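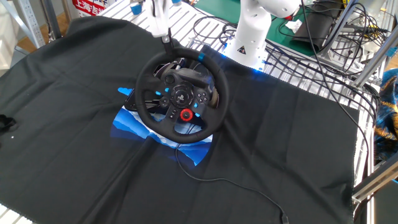 Is a parallel gripper good enough to turn a steering wheel in a home or shared-workshop build? For slow turns of less than a quarter circle it is, if the finger pads have some give and the wheel base can't slide.

I've had the Helari gripper kit for 2 months now and have used it on one job, which is working a gaming wheel with an arm. My arm is a used Gulta six-axis. This review covers the gripper, the mounting plate and the control software that comes with it. I paid full price and have no connection to the seller.

What you get

The box has the gripper body, two sets of fingers (one hard, one with rubber pads), a flange plate, a power and data lead, and a bag of screws. There is no printed manual. The PDF is decent on wiring and thin on everything else. Two of the screws in my bag were the wrong length for the flange, so I used my own.

Assembly took an evening. Most of that went to the plate, which has slots where I would have liked plain holes. You can mount it a few degrees off and not notice until the first straight move comes out crooked. Put a square on it before you tighten anything.

Grip

Mine is a PlayStation wheel with a leather-wrapped rim, and the blue stripe at top center turned out to be the most useful mark on the whole setup. I taught the grip point right beside it, so every run starts from the same place and I can check center by eye.

The hard fingers were no good on this rim. They held, but they twisted the leather when the wheel turned, and I stopped using them after the first afternoon. The padded ones are much better. I set the force to 40 percent and left it there. At 30 the fingers crept along the rim whenever force feedback kicked in. Higher settings held no better in my tests and I didn't want to mark the leather.

The limit is wrist travel. A rim moves in an arc, and the arm has to carry the gripper along that arc and rotate it at the same time. Past a quarter turn my arm runs out of comfortable wrist angles, so I release, go back and grip again. That's the arm's fault more than the gripper's, but the kit is sold for "handles and wheels" and the listing should say so.

Buttons and paddles

I wouldn't buy it for these. Closed, the fingers can push a face button, though they're wide and it's easy to catch the one next to it. The red dial is worse. There's a ring of little buttons right around it, and I hit one of those more often than I turned the dial. I haven't found a dependable way to reach the paddles behind the spokes.

The wheel base

A grid table is great for bolting arms down and poor for anything with a flat bottom. I lay a black cloth over the slats so the base doesn't scrape them, and it helps a little with sliding. It isn't a clamp. For anything faster than a crawl, fix the base properly. Run the wheel's cable away from the arm too — a loop caught on the wrist will end your session.

Software

The Ruggiero control panel is plain and it works. Open, close, force, speed, save position. My longest log so far is 2,272 grip cycles with the padded fingers, and the only faults in it were two lost connections, both fixed by reseating the plug. The plug has no latch. I put a cable tie on it.

Updates come through the Rarovthorpe store page and you have to log in to get them, which I find annoying for a firmware file.

Verdict

I'm keeping it. The body is solid, the padded fingers do the job, and the price was fair when I bought it in July. Spare pads are sold only in sets with a new pair of fingers, so order one with the kit if you plan to run it a lot.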